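**Wrist cam offset drifts between sessions, tape cross method?**

Saseo_bench

Trying to reproduce the tape cross result from the Trokomico writeup. Gray board, blue tape, find the crossing from the wrist view, use it to correct the camera offset before each run. They report it holds over 147 runs. Mine is fine within a session then jumps the next morning. 753 views so far, same detector settings. Is it the tape?

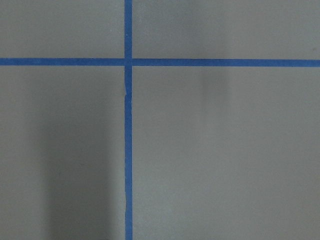 *Wrist view, start pose. Cross is left of center, vertical strip has a wavy left edge.*

Fitting both edges of each strip and taking the midline btw.

**Imke Gerlach**

Midline is your problem I think. Left edge of the vertical has a kink just under the crossing and a bulge lower down, so the midline gets pulled depending how much strip is in view. Fit the right edge only, it's much straighter. Or retape. Also there's a big soft shadow left of that strip, check your treshold isn't moving with it. We did 79 views each way at Ollitley and right edge only was clearly steadier.

**bhutto**

just use a printed checkerboard, tape is a pain

**Saseo_bench**

Right edge only, rerunning the old views now. Will retape after, dont want to change two things at once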